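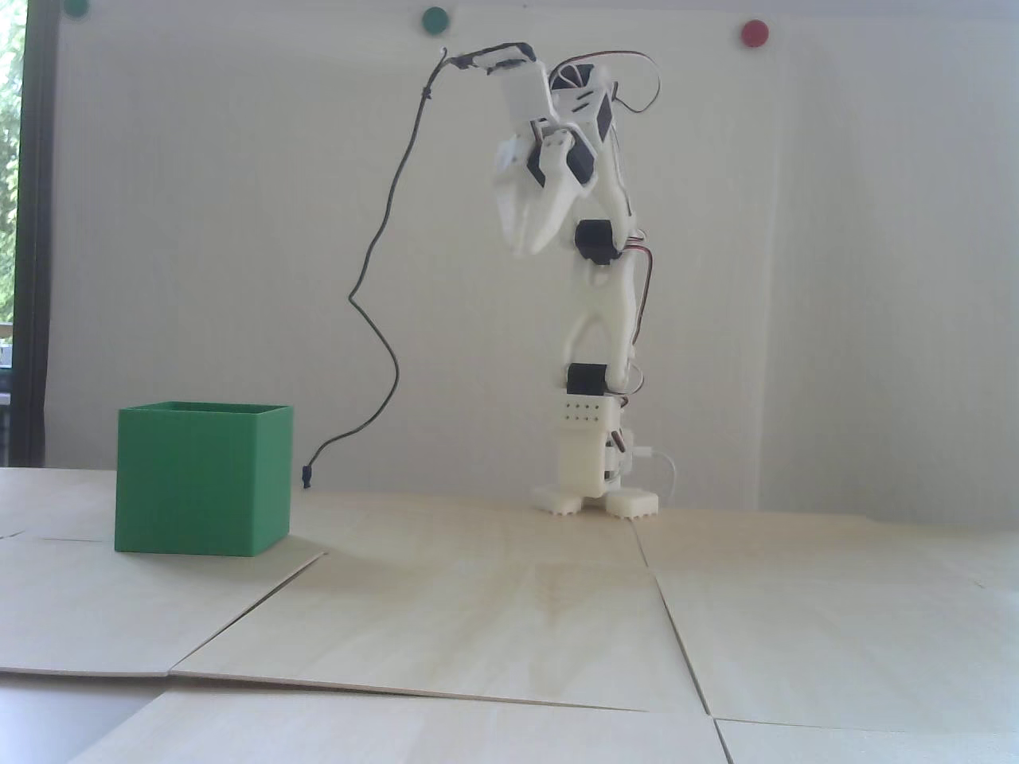

Shakuntala Dixit built her plywood worktable in April, in the back room of the house she shares with her sister. Before that she did everything on the kitchen counter and had to clear it by 5 every evening so dinner could be made.

"I was putting things away more than I was using them," she says. "I'd get a box out, open it, and then it was time to pack up again."

The top is made of pale plywood panels laid side by side. She could have bought one large sheet, but it would not go up the stairs. The panels came up one at a time. Screwing them down took her and a neighbor, Taras Pylypenko, most of a morning.

"Taras wanted to fill the joints," she says. "I said leave them. If one panel gets ruined I can take it out and put in another."

She has not stained or painted the wood. She wipes it with a barely damp cloth and sands out marks when they bother her. Glue is the worst, she says, and coffee is second.

The wall behind the table is plain white and she plans to keep it that way. Friends have told her to put up shelves or a pegboard. She had a pegboard in her last apartment and ended up hanging things on it that she never used.

"I like to look up and see nothing," she says. "And there's the window on the left if I want something green to look at."

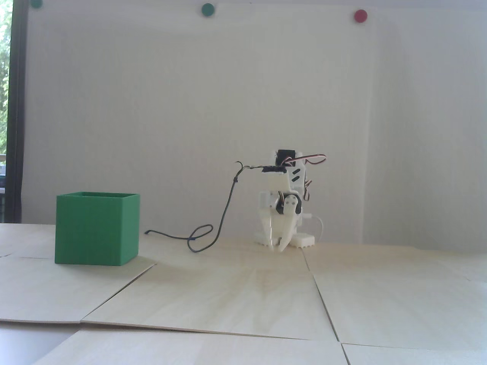 Storage on the table itself is kept small. The green box is a printed cube with thin walls and no lid, and she says the lack of a lid is the point.

"With a lid I'd put something on top of the lid," she says. "Then I'd never open it. This one I just drop things in."

What goes in changes from week to week. It has held screws, pencil stubs, and for a while a lot of rubber bands. Whatever is in it gets tipped out and sorted before she starts anything new. Larger supplies live in the hall closet, in shoeboxes with masking tape labels.

Cables are harder. She has tried clips and twist ties and gave up on both. Now she lets them lie where they fall while she is working and coils them at the end of the day.

Asked what she would change, she thinks about the height. The table is a little low for standing and a little high for her chair. Taras has offered to trim the legs. She hasn't decided.

"Maybe I'll get a different chair," she says.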